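The Understudy

By Vaughan Baxter

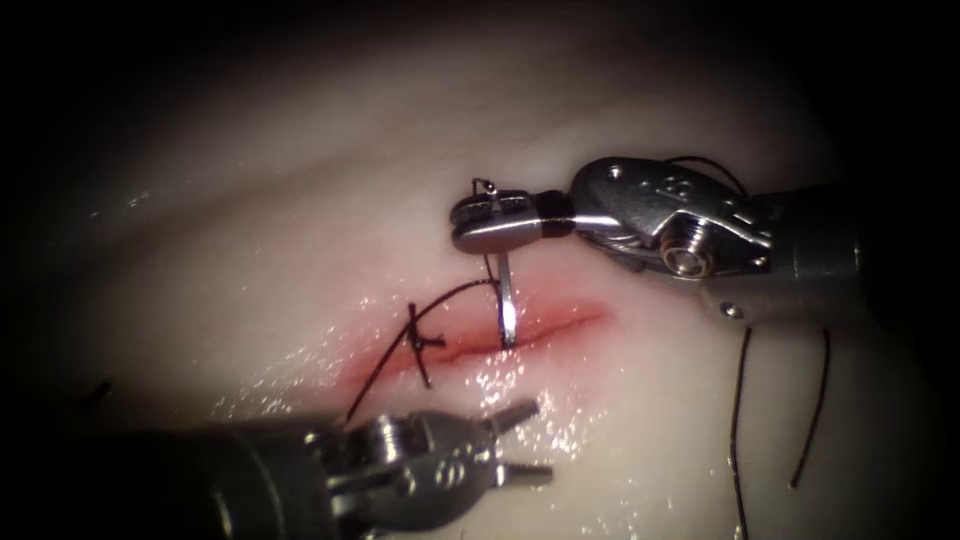
A practice pad, with the cut running across the middle.

My sister married into Tirklow, and Tirklow puts on a play every December whether or not anyone has written one. The year I lost my apartment and moved into her sewing room, she told the director I had stage experience. I had once held a door at a high school graduation.

The play was called The Widow of Jomasholm. It was three acts long and had been performed in the grange hall since before the grange hall had heat. I was made understudy to a man named Orrin, who played the doctor and had played him for 30 years.

"You won't go on," the director told me. Her name was Mrs. Pell and she wore two pairs of glasses, one on her face and one on her head, and consulted them both. "Orrin has never missed a night. He went on with shingles."

I learned the part anyway. The doctor has a great deal to say in the first act, mostly about the weather, and in the second act he sews up the widow's son, who has been gored by something offstage. In the third act he proposes to the widow and she goes to sea.

It was the sewing that worried me. Orrin did it with his back to the audience and a piece of butcher's string, humming. I felt the doctor deserved better. I went to the library in Pirihi and sat with a book on wound closure until the librarian asked if I was all right. I bought a curved needle. I practiced on a grapefruit, then on a chicken thigh, then on my sister's bath mat, which she noticed.

By opening night I could tie off a stitch with my eyes shut. Orrin watched me do it backstage on a sofa cushion.

"What's that for?" he said.

"Realism."

He thought about this while he glued on his sideburns. "They're 80 feet away," he said, "and most of them are related to me."

He went on that night and was very good. He went on the second night too. On the third night, between the weather and the goring, he sat down on a prop trunk and said his knee had gone, and Mrs. Pell switched glasses and looked at me.

I don't remember walking out. I remember the son lying on the kitchen table with ketchup on his shirt, a boy of 19 called Flesum by everybody, including his mother. I remember opening the bag. I had laid everything out in order the way the book said, and I lifted the curved needle up to the light so the back rows could see it.

Flesum saw it first.

He was out the side door before I had it threaded. The widow, who was a professional, turned to the audience and said, "He is healed," and got the biggest hand of the run.

Orrin was back the next night with the string.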